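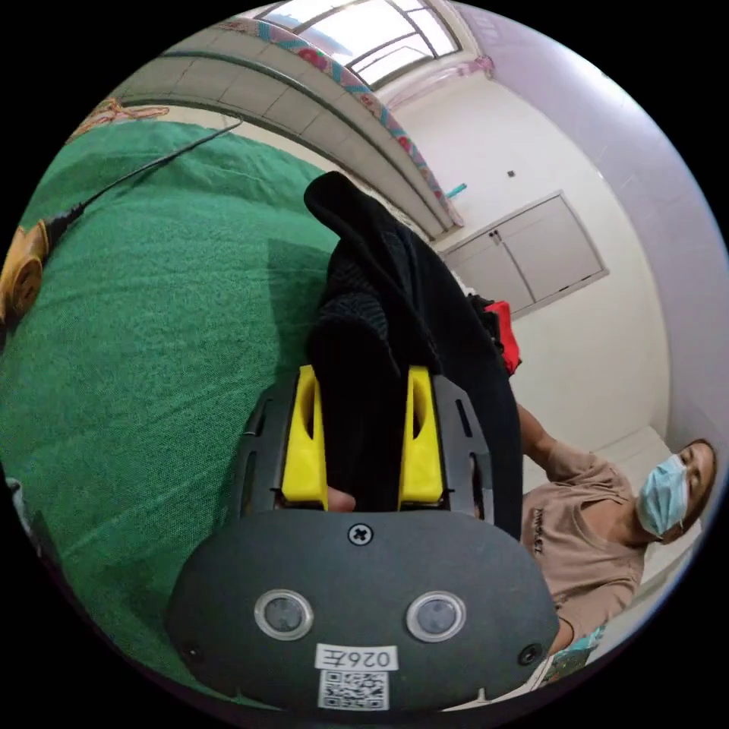 Selling grain to Kemwood: frequently asked questions

Last updated: Thursday, January 19, 2023

Who can sell to you?
Any grower with a holding number and a current assurance certificate. We buy feed wheat, milling wheat, feed barley, oats and beans. We do not buy oilseed rape at present, though the Bickerstaff store can take it in on behalf of other merchants.

How do I get a price?
Ring the grain desk before noon or send a text with your crop, tonnage, postcode and the month you want it moved. You will get a price back the same day. It is an ex-farm price per tonne, before levies, and it stands until 5 pm. After that you need to ask again.

Why is your price different from the one in the farming press?
Published prices are averages for a region, usually for full loads of a standard quality. Ours depends on how far your farm is from the buyer and what the buyer wants that week. Futures also move during the day, so a figure printed in the morning may be out of date by lunch.

What is the smallest amount you will buy?
One full lorry load. If you have less than that, ask Roland Horrocks on the grain desk about sharing a load with a neighbour. Both farms must be able to load on the same day, and both samples have to pass.

What contracts do you offer?
Spot, forward and pool. A spot contract is for movement within 30 days. A forward contract fixes the price now for a later month, up to and including the harvest after next. In the pool, we sell for you across the season and pay the average, less a management charge that is set out on your pool form.

Can I fix a price before harvest?
Yes, but please be careful about how much you commit. We will not normally take forward cover on more than 40 per cent of your expected crop before it is cut. If you cannot deliver what you have sold, you will be charged the cost of buying it in at the market price on the day.
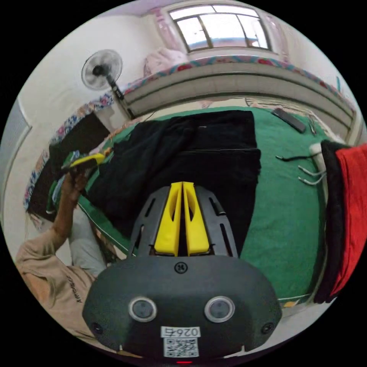

What happens if my grain fails on quality?
The buyer can either reject the load or accept it with a deduction. We will phone you before agreeing to any deduction. If you cannot be reached within the hour, we will take the deduction where it is lower than the cost of bringing the lorry back. The current scales for moisture, specific weight, screenings and protein are printed on the back of your contract.

Who does the testing?
Samples sent in before sale are tested at our Skelico laboratory, which is run by Nam-gil Ryu. Please send at least one kilo, taken from several places in the heap, in a sealed bag with your name and the store number on it. The result on delivery is always the buyer's own. If the two results are a long way apart, you can ask for the retained sample to go to an independent lab. The losing side pays.

When will I be paid?
On the 28th of the month after movement, by bank transfer. Grain moved in September is therefore paid for in October. Pool members get an advance after harvest and the balance when the pool closes.

My load weighed less than I expected. What can I do?
Payment is made on the weighbridge ticket at the delivery point. Farm weighbridge figures are accepted only if the bridge has been tested in the last year and we hold a copy of the certificate. Queries need to reach us within seven days of the invoice.

What paperwork goes with the lorry?
A grain passport with the sticker attached, filled in and signed before the driver leaves. Loads arriving without one are turned away and you will be charged for the haulage. New passports can be ordered from the office in pads.

Can I see my contracts online?
Yes, through Clindus, our customer website. It shows open contracts, tonnage left to move, test results and invoices. Your login is your account number and the email address we have for you. You cannot sell grain through Clindus, so please keep using the grain desk for that.

How do I contact the grain desk?
The lines are open from 8 am to 5 pm, Monday to Friday. Call the main office number and ask for extension 1119. During harvest we also answer on Saturday mornings.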